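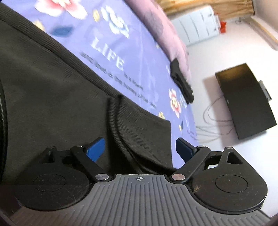 *Bedroom: dark knit top with a black drawstring, on the purple floral sheet.*

# Bedroom and laundry walk-through, May

Okay, so this is my spring checklist for the upstairs back bedroom and the laundry closet next to it. I started with the form Torquil Dalgleish uses for his rentals and chopped out everything that didn't fit our house (sorry, Torquil, but we don't have a boiler). Checked boxes are fine, unchecked ones need somebody to do something, and my rambling goes underneath.

## Bed and bedding

- [x] Sheets in decent shape, no tears near the elastic
- [x] Mattress label readable
- [x] Nothing electric left under the covers
- [ ] Bed frame bolts tight

The floral sheets are my favorites and they're holding up great! The bolt on the window side is loose again, though. I tightened it by hand and it still wiggles, so it needs the proper hex key, and I have no idea where that went. Ewan, if it's in your truck, I'd like it back.

I also slid the heating pad out of the closet and looked the cord over end to end. No cracks, no brown spots on the plug. Keeping it another year.

## Clothes with cords and strings

- [x] Drawstrings looked over for fraying
- [x] Knots checked on the kids' pajama pants
- [ ] Neck cords taken out of the small kids' tops
- [x] Big-people clothes sorted away from kid clothes

I added this section myself after a hood string got wound around the agitator last winter and I had to sit on the laundry floor with pliers for most of an evening. Never again. Strings get tied in a loose bow before anything goes in the wash, and that includes the charcoal top. Fine ribbed knits like that one go inside out too, on gentle, and they dry flat on a towel.

For the little ones I'm pulling neck cords out completely. I've got 2 tops left to do. If a hood flops around without its string, then it flops around. Waist strings on pants can stay as long as they're stitched down at the back seam.

## Floor and walkway

- [x] Clear path from bed to door
- [x] Rug pad still grippy
- [ ] Extension cord off the walking side

Yes, I know about the extension cord. It's the white one for the Lennox fan, and it's going behind the dresser as soon as I can get someone on the other end of the dresser.

## Dresser and shelves

- [x] Drawers slide without sticking
- [ ] Dresser strapped to the wall
- [x] Nothing heavy on the top shelf

The strap kit is a Juvex and it's been sitting in its bag since we moved in. Ewan MacBrayne has promised to find the stud for me. I measured the dresser while I was in there, and it's 82 centimeters wide (the kit instructions are all metric, don't ask me to convert), so there's room for both brackets.

## Laundry closet

- [x] Lint screen cleaned and rinsed
- [x] Washer hoses, no bulges or drips
- [ ] Dryer vent hose cleaned all the way out
- [x] Detergent up high with the cap on tight
- [x] Shutoff valve turns freely

I emptied the lint screen and then ran the vacuum hose down the slot, and so much fluff came up, ugh. The long vent run is still waiting on the brush kit. Dark knits shed like crazy in our dryer, so I'm rinsing the screen with soap every couple of weeks now and letting it dry before it goes back in.

The Cisari drying rack has a bent leg but stands fine if you put it against the wall. I'd say leave it.

## Smoke alarm and window

- [x] Alarm tested, nice and loud
- [x] Window opens fully and stays up
- [ ] Spare battery in the hall drawer

## Still to do

1. Hex key, then the bed bolt (Ewan)
2. Dresser strap (Ewan again, with me holding the flashlight)
3. Last neck cords out (me)
4. Fan cord behind the dresser (both of us)
5. Vent brush and a 9-volt, next hardware run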